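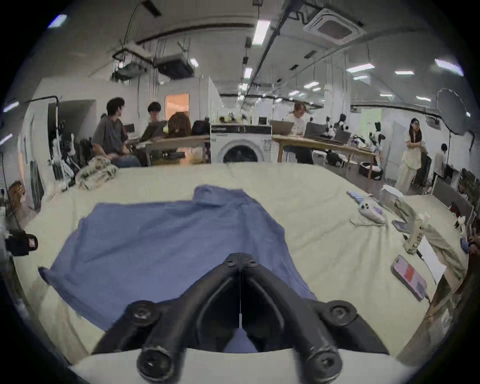

I finally got around to reading the court papers from the Drestville probate case, the one the local paper gave four short paragraphs to in January. I used to live two streets over from the house, so I was more curious than most people would be.

The short version is that a man kept collecting his late father's pension for 20 months. He never reported the death to the pension office. The father was 95 and had been in a care home out of state, where the death was registered properly. The two offices didn't compare records, and the payments kept landing in the same joint account they had always gone to.

What the paper left out is how it came to light. It was a letter about a water meter. The utility had the father down as the account holder and wanted a signature from him before replacing the meter. They wrote three times and then sent someone to the door. The neighbor told him the old man had been dead for well over a year. The utility passed that on to the county, and the county passed it on to the pension office – which then took another 4 months to stop the payments.

I don't have much sympathy for the son. He signed a yearly form saying his father was alive and still entitled to the money, and he signed it with his father's name. That is hard to explain as an oversight. His lawyer said he was grieving and didn't open the mail, but somebody opened that envelope and sent the form back.

Still, the sentence surprised me. He has to repay the full amount and he got probation, with 72 hours of community service. A woman in Kernurska got jail time last year for a smaller sum, and she had turned herself in. Different judge, different county, and I know you can't line cases up like that, but people do it anyway. I did it the minute I read it.

The house is up for sale now. The listing is with Voß, the same agency that handled most of that street when the mill closed. I walked past on my way to the post office and the grass had been cut.

One practical thing, for anyone dealing with a death in the family. Call the pension office yourself and ask for something in writing. When my aunt died I assumed the funeral home told everyone, and they had only told Social Security. Her small company pension paid out twice more before I caught it, and I had to mail a check back with a copy of the death certificate. They wanted a certified copy. I had run out of those and had to order more from the county.

I'll post again if there's an appeal. The deadline for filing one hasn't passed yet, and the clerk told me the file is still open.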